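Huldale moves small-parts picking to deep metal bins

The packing room at Huldale has changed the bins used at its parts station, plant manager Assunta Palumbo said in February.

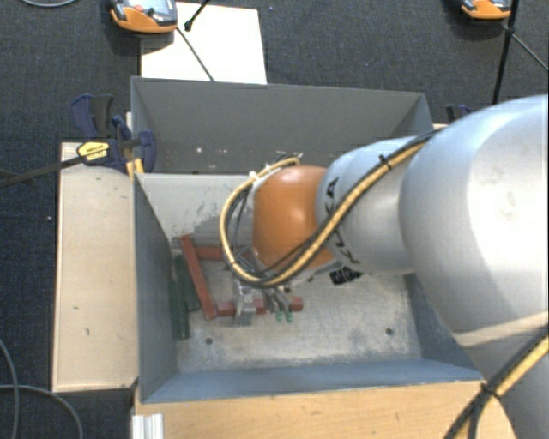
Bin layout and limits

The station now uses deep rectangular bins in grey metal, supplied by Zuccaro. Red bar sections go on the bin floor, with clear space left above them for reaching in. Load per bin is limited to 500 parts.

The old trays were shallow and had to be refilled 3 times a shift. The new bins need 2 refills – one at the start and one after the noon break.

Ottavio Monti, who runs the station, has asked for a second row of bins before the Bukon order is packed. A decision is due next month.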